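Arbeitsplatte hell gesprenkelt – würdet ihr das nochmal nehmen?

Neusa_B
Themenstarterin
4. September 2020

Hallo ihr Lieben,

wir planen gerade unsere Küche neu (die alte stammt noch von den Vorbesitzern und hat ihre Dienste wirklich getan) und drehen uns seit Wochen bei der Arbeitsplatte im Kreis. Mein Mann möchte unbedingt Eiche geölt, ich hätte so gern etwas Helles mit feiner Sprenkelung. Meine Mutter hatte so eine Platte, und ich habe als Kind darauf Plätzchen ausgestochen, vielleicht hänge ich auch deshalb so daran.

Das Studio Arruda hat uns für das Dekor Kemum fast 3000 Euro angeboten, mit Ausschnitt für die Spüle und Montage. Die Richtung, in die ich denke, auch im Kontrast zu etwas Dunklem:
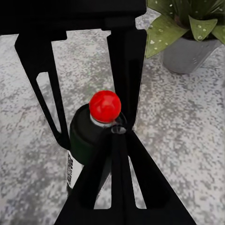

Daiane: Liebe Neusa, nimm die gesprenkelte! Wir haben unsere seit drei Jahren, mit zwei Kindern und einem Mann, der beim Kochen alles fallen lässt, und ich habe es keinen Tag bereut. Krümel und Kaffeeflecken verschwinden optisch einfach, da kann spontan die Schwiegermutter klingeln und man bleibt ganz entspannt sitzen. Bei der Uni-Platte in unserer alten Wohnung habe ich dreimal täglich gewischt!

hernan_v
Da muss ich leider ein bisschen Wasser in den Wein gießen. Dass man die Krümel nicht sieht, finde ich gerade das Unangenehme daran – man stützt sich auf und hat sie am Ärmel kleben. Ich würde deinem Mann recht geben. Holz kann man abschleifen, wenn mal ein Topf seine Spuren hinterlässt.

Daiane
Abschleifen, ja, und wer macht das dann wirklich? Unser Nachbar redet seit dem Einzug davon ;-)

Sebastião Q.
Guten Abend in die Runde, fragt beim Studio unbedingt nach, ob die Kante in dem Preis enthalten ist. Bei uns kamen dafür nachträglich 300 Euro dazu, und das war ärgerlich, so nett die Leute sonst auch waren.

Neusa_B
Ach, ihr seid lieb, danke! Nach der Kante frage ich gleich morgen. Und hernan_v, deinen Beitrag zeige ich meinem Mann lieber erst nach der Unterschrift.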